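Two Days at the Hidska Clothing Fair

Posted 09/12/2022

I finally made it to Hidska! I've been meaning to go to the November clothing fair for years (something always came up, usually work, once a tooth) and this time I just booked the bus and a room and told everyone I'd be gone for the weekend.

The fair is held in the old tram hall behind the market, and if you haven't been, picture long aisles of rails and tables with barely enough space for two people and their shopping bags to squeeze past each other. The leaflet said 290 stalls. I gave up on seeing all of them by lunchtime on the first day and was much happier after that. Entry was 7 for a day pass, and they stamp your hand, so you can run out for coffee and come back in. The coffee inside is terrible, so do that.

I started at the Clondcombe end, where the knitwear people set up. Clondcombe is a mill a couple of hours north and they bring their seconds to the fair every year, mostly blankets and scarves with a pulled thread somewhere you'd never find. There was a mustard one I carried around for ages and then put back. I still think about it. Go early if blankets are your thing, the good colors were gone before eleven.

After that I got stuck at a stall called Posia, which does nothing but jackets. Short ones, boxy ones, the kind with fringed edges that your aunt wore to weddings and that everybody suddenly wants again. The woman running it let me try on seven without once sighing at me! She also gave me a little lecture on looking at cuffs, since fringe is supposed to be frayed, but it should be frayed evenly, and you want to tug at it gently to see whether the whole weave is going to come along. She turned a couple inside out to show me the linings too. I learned more in that half hour than in twenty years of buying clothes.

So of course I bought one. Cream bouclé, white buttons down the front, two flap pockets with the same fringe as the hem, and a ruffled collar that I would have told you I hated if you'd asked me that morning. I got it back to my room and spread it out on the bed right away, sleeves out, to have a proper look at it in daylight.
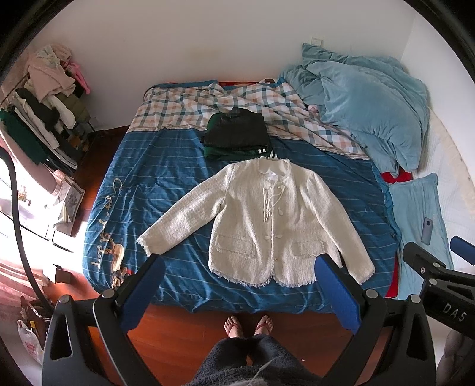 Anyway, no regrets. It was more than I'd planned to spend, but I'd skipped the blanket, and in my head that counts as savings.

Day two was for the repair hall, a smaller building across the yard that I almost walked right by. You can bring your own things and have them looked at, or sit in on a demonstration. I watched one on replacing buttons on loose weaves (put a tiny flat button on the inside to take the strain, why did I never think of that) and another on steaming ruffles, where the trick is to keep the iron from ever touching them. You hover, give it a puff of steam, then shape it with your fingers. There was a line out the door for zippers, so if you've got a broken zipper, go there first.

Lunch both days was at Dương, the noodle place on the corner opposite the main entrance. It's tiny and you will wait, but the broth is worth it and they have hooks under the tables for your bags. Whoever thought of that knows their customers. I had the beef the first day and the mushroom the second and would go mushroom again.

A few things I'd do differently. I wore boots with laces, and there are no chairs anywhere near the shoe stalls. I also brought a big coat, which I had to take off and hold every single time I tried something on. There's a coat check by the side door, but I only spotted it as I was leaving on the second afternoon. And bring cash in small bills, a lot of the little stalls don't take cards and the line at the machine was awful.

The organizers had a board up by the exit with the first-day attendance on it, 1,607, and I can believe it, I think most of them were in front of me at the scarf table. Next year's dates weren't posted yet. I've asked to be put on the mailing list, and I'm going back for that mustard blanket if they bring it again.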